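Riltari

Riltari is a low limestone island in the outer part of Gouveia Bay, 2 miles from the mainland village of Rislow. It covers 43 acres and has no permanent residents. The highest point, a grassy rise on the north side, stands 17 feet above sea level. The island is best known for its central pond and for the deep notches in its shoreline, which gave it its name.

Name

The name is usually explained as "the bitten rock" or "rock with bites taken out of it." Older residents of Rislow used a shorter form, Riltar, for the reef on the seaward side and kept the full name for the dry land. Early charts of the bay show the island as Pond Rock, a name that was never common locally. A second explanation, that the word refers to a kind of limpet gathered there, was recorded once in the nineteenth century and has little support.

Geology

The rock is an old reef limestone, raised above the water when sea level fell. It is hard on the surface and softer beneath. Waves and boring animals have worn the base of the cliffs back faster than the top, so that most of the shore has an overhanging lip. Where the rock was already cracked, the sea has cut inward and made narrow inlets with steep walls. Loose blocks from the collapsed lip lie on the inlet floors, and the larger ones are exposed at low tide.
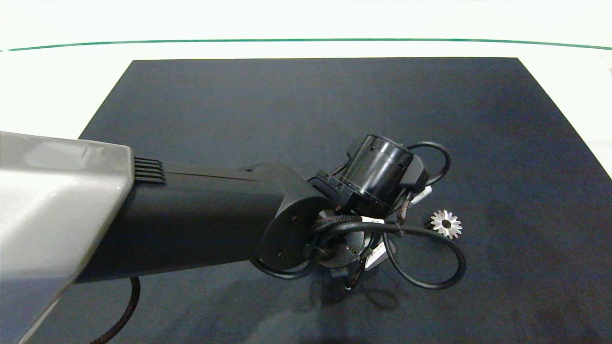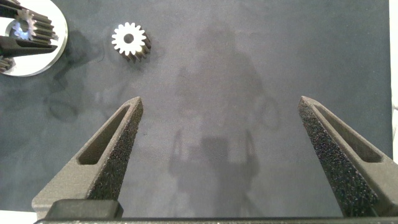 The pond lies near the middle of the island and is thought to be a sinkhole that opened when the land stood higher. It has no surface outlet. Water enters through cracks in the limestone, so the level rises and falls with the tide but runs a few hours behind it. Seen on a map, the island has much the same plan as the small gear in the second picture, with a round hole at the center and points of rock standing out all around the rim. The points on Riltari are less regular, and those on the south side have been worn down by storm waves.

The water is brackish. After heavy rain a layer of fresh water sits on top for several days, and fishing crews from Rislow once filled jars from it with a shallow dipper — a deeper scoop brought up salt.

Plants and animals

Soil is thin and collects mainly in hollows. Salt-tolerant grasses and a creeping succulent cover the rise, and a belt of low shrubs grows around the pond. Terns nest on the northern points. Small red shrimp live in the pond and withdraw into the cracks by day.

Human use

No house sites have been found. A stone wall on the east side, 298 feet long, crosses the mouths of several inlets and is believed to be part of a fish trap. Gaps in the wall let fish in on the rising tide and were closed with brush before it fell. Carolina Aguiar, who mapped the wall, considered the southern half to be a later repair, as its stones are smaller and were laid without fill.

Access

The only safe landing is at Ririer, an inlet on the sheltered western shore. Boats cannot enter at low tide. Landing is not permitted while the terns are nesting, and winter swells often close the inlet in January.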